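3.2 地板嵌入式金属件的安装与使用

前一节讨论了住户自行加装的柜门五金。本节转向另一类较少受到注意的构件，即平铺在木地板表面、用螺钉固定的金属件。这类构件在翻修住宅中用途不一：有的压在检修口盖板的接缝上，有的作为活动隔断的下端锁点，有的用来固定可拆卸的家具。它们在图纸上往往只占一个符号，施工时由工人按现场情况定位，完工后又长期处在脚下，因此其尺寸、位置和表面处理与日常起居的关系比图纸所示更为密切。

调查对象为Munden住宅区的翻修住户。我们共发放问卷2000份，收回有效问卷1527份，其中700户表示家中至少有一件固定在地板面上的金属件。入户测量由Farhad Parsa和Katalin Kerekes负责，记录项目包括构件的平面轮廓、高出地面的厚度、螺钉类型、拉手形式以及周围地板的磨损情况。测量在白天进行，地毯和其他覆盖物由住户自行移开。地面为石材或瓷砖的房间不计入本节，相关结果见第五节。

按照平面轮廓，构件可以分为三类。第一类为矩形板，四角倒圆，多用于检修口；第二类为长条形压板，沿墙或沿门槛布置；第三类为多段式构件，由一块较大的平板、一个凸起的中间块和一个较小的翼板组成，轮廓不规则。第三类数量最少，安装时间也最晚，但在访谈中被提到的次数最多。住户对前两类构件大多没有明确看法，有几位在我们指出之前并未意识到它们的存在。对第三类构件，住户则能说出它的位置、颜色和使用时的手感，也常常主动谈到清扫和绊脚的问题。

厚度是影响使用感受的首要因素。平板部分紧贴地面，赤脚踩上去只觉得表面较凉；中间块高出平板，边缘若未作处理，拖把布条容易挂住，椅子腿拖过时也会受阻。不同批次的构件在这一点上差别明显。早期安装的构件边缘为直角，后来改用Luteck供应的斜边型号，住户反映的挂布情况随之减少。斜边同时带来一个次要结果：灰尘不再积在板边，而是集中到螺钉头的凹槽和拉环所在的槽孔里，清理时需要用细毛刷或牙签。

拉手形式分为外置和内嵌两种。外置拉手便于抓握，但占据通行空间，在走廊和床边几乎都被住户拆除或改装。内嵌拉手平时收在槽内，对行走影响较小，缺点在于手指较粗或指甲较短的使用者不易将其提起。部分老年住户用钥匙或勺柄代替手指，槽口周围因此留下划痕。涂层颜色越深，此类划痕越明显，不过多数受访者仍倾向于选择深色，理由是与暖色木地板放在一起显得稳重，灰印也不像在亮面金属上那样刺眼。

固定方式方面，入户所见构件以十字槽螺钉为主，沉头与盘头并存。螺钉位置一般靠近构件的外端，中部不设螺钉，以便为活动部分留出空间。地板为实木时，螺钉周围偶有细小裂纹，裂纹走向与木纹一致。Svend Steinarsdóttir在整理记录时注意到，构件长边与木纹斜交的住户，裂纹出现得较少；构件长边与木纹平行的住户，裂纹多集中在同一条纹理上。由于样本中实木地板的含水率没有统一测定，这里只作为观察结果列出，不作进一步推断。

图4为第三类构件的近景，大板中部的竖向槽孔内有一枚抛光的银色金属环，板面和左侧翼板上各有一颗螺钉。

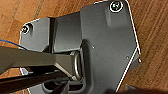
图4 木地板上的多段式深灰色金属件

Ashton Hapeta在审读本节初稿时提出，仅按轮廓分类会掩盖更重要的差别，即构件是否需要每天操作。按照这一意见，同样的多段式构件，装在常用隔断下面与装在一年只开一次的盖板上，应当视为两种东西，因为前者的磨损和抱怨都来自手，后者则来自脚。我们部分接受了这一看法，在第四节的访谈分析中增加了使用频率一项，但本节仍保留轮廓分类，以便与Bagheri住宅区先前的测量记录对照。两份记录在厚度一项上的量取位置不同，Bagheri的数据取自板边，我们取自最高点，对照时只使用平面尺寸。

关于维护，住户的做法相当分散。有人定期拧紧螺钉，有人从未动过；有人给拉环上油，结果油渍渗入周围木地板，形成一圈深色印迹。Hamidreza Golestani走访的几户采用干布擦拭，不使用任何油剂，拉环的活动并未因此变得困难。物业发放的说明书只写明清洁剂种类，没有提到槽孔内部如何清理，也没有给出螺钉松动后的处理办法。住户遇到松动时，通常换用更长的螺钉，少数人在原孔中填入木签后重新拧入。后一种做法对地板的损伤较小，但需要先将构件整体取下，取下后板底与地板之间的色差会暴露出来，重新安装时若位置稍有偏移，原有轮廓便留在地面上。访谈中关于这一色差的具体描述列于附录二。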